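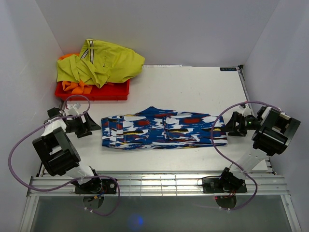 Patterned clothes are the ones I fold worst, and I've been folding laundry for other people since I was 10. With a plain gray T-shirt you can see every crooked edge from across the room. A busy print swallows all of that, so you think the thing is straight and then you stack it and the pile leans like a bad fence. Take a piece like the one on the white table, blue and white and dark red with streaks of mustard yellow going every which way. Your eye goes straight to the color. What you want to look at is the outline, and there the lower edge is nearly straight (good!) while the top climbs to a blue point near the middle and slopes off to the right. That point is what I want to talk about, plus a bunch of other things that have come up since I put my folding notes on this page.

The peak

I get a peak like that all the time and for years I just slapped it down with my palm. Don't do that. Slapping only moves the extra cloth somewhere else, usually inside the fold, and it comes back as a crease right down the front when you put the thing on. Open the last fold again, only the last one, and run your hand flat from the middle out to each side. Then fold it back over and look at the top edge. If there's still a point, take hold of the cloth an inch or so either side of it and pull gently sideways until it drops.

If it still won't drop, the trouble is one fold further in and you may as well shake it out and start over. I know. It takes less time than fussing, though, and I say that as a champion fusser.

Use seams, ignore the print

A print will lie to you. Brushstroke patterns, big florals, anything splashy, they have no up or down or straight line in them and if you try to line up one blue patch with another you'll end up with a parallelogram. Go by seams instead. Side seam to side seam, hem to hem, cuff to cuff. I find them with my fingers more than my eyes. On dark prints I sometimes can't see a seam at all but I can feel it right away.

Pocket edges are handy too if there's stitching around them. Once a garment is folded I look at whether the edge of the pocket runs square to the bottom fold. If it's tilted, the whole thing is tilted.

Dwynwen Llewellyn wrote in to ask what you do with stripes. Stripes are the exception! Stripes are lovely, they're a free ruler. Plaids as well, if the plaid was cut straight to begin with, and on cheap pajamas it often wasn't.

Pockets that bulge

Empty them, obviously. Then turn your attention to the pocket bags, the lining part inside, which ride up in the dryer and bunch into a lump the size of a walnut. Put your hand in, push down to the corner, and take your hand out slowly so the lining stays put. For patch pockets sewn on the outside you only need to smooth them from the closed end toward the opening. If you smooth the other way you trap a little pillow of air and cloth at the bottom.

Flaps go down before folding. Zippers go up. Snaps I leave open, except on baby things, where I close one in the middle to keep it all together.

How long and how wide

Folks ask me for measurements and I don't really have any. I fold to the shelf. Mine is a Prornley bookcase that never held a book, and I cut a piece of cardboard from a cereal box to match the depth of the shelf less a finger's width. Everything gets folded until it's the size of the cardboard. My first cardboard lasted four years - a record, given that my grandkids draw on anything flat.

For long things (robes, loose pants, tunics) I do it in this order:

Lay it face down and smooth it from the collar or waist toward the hem.
Fold one side in to the middle, then the other, checking the seams.
Flip any sleeves back so they lie on top and don't stick out past the edge.
Fold up from the hem in thirds, or quarters if it's a really long one.
Turn it over so the folded edge faces you on the shelf.

That last step is my favorite because then you can pull one out of a stack without the others coming along. My neighbor Alfredo Dagdag keeps his with the open ends facing out, so his shelf looks like a plate of lasagna. He's perfectly happy with it.

The table

A good folding surface beats any technique I could teach you. I worked on the bed for most of my life and my back hated me for it. A bed is too low and too soft, and the cloth sinks in and wrinkles while you're smoothing it. Now I have a light-colored table in the laundry room that comes up to just under my elbows. Light is good for dark clothes. You see the outline sharp as anything. For white sheets and undershirts I throw an old navy towel over it, and the towel also keeps slippery fabrics from skating away.

Wipe the table first. I once folded a whole load of my husband's good shirts on top of a smear of strawberry jam, and we found it one shirt at a time for most of June.

Slippery stuff

Rayon, satin, those silky pajama pants. They unfold themselves while you're reaching for the next one. The towel helps. So does folding them a bit smaller than everything else and standing them on edge in a box, packed snug like file folders. Mekdes Workneh, who taught me this, uses shoeboxes. I use the little Castillo bins with the lids lost, and I own too many of them.

Rolling works for slippery things too, but roll loosely and start from the waistband, with the hem ending up on the outside. Start at the hem and you end up with a fat waistband at the end that won't stay tucked under.

Two sets of hands

If you've got help, use it on the long things. One person at each end, both taking hold near the corners, both pulling just enough to take out the sag and no more. Pull too hard and a knit will stretch, and then one side comes out longer than the other and you'll be blaming the washer. Set it down flat at the same time. My grandson always lets go early. We're working on it.

For fitted sheets, please see the page on fitted sheets. I got 277 messages about fitted sheets and I'm not doing it again here.

Straight from the dryer or later?

Cotton, straight from the dryer if you possibly can. Everything else can wait an hour. If cotton has been sitting balled up in the basket overnight, I give it a light mist from a spray bottle, shake each piece hard by the shoulders or the waist, and let it lie flat a few minutes before I fold. Make sure it's dry all the way through before it goes in a drawer or it will smell like a pond.

A few small things that didn't fit anywhere

Heaviest on the bottom of the stack, and stop at the height of your forearm.
Fold kids' clothes with the size tag where you can get at it.
Bras don't get folded in half with one cup popped inside out, it ruins the shape.
If a hem keeps flipping up, press it once with an iron and you'll be rid of it for several washes.
Keep a safety pin on the edge of your laundry bag for the drawstring that has vanished into its casing.

Cor Van der Linden asked about storing winter sweaters, and I'm putting that together now along with the cedar question. If you've tried cedar balls and they worked for you, let me know which drawer you had them in and how long they kept their smell. Mine gave up by spring.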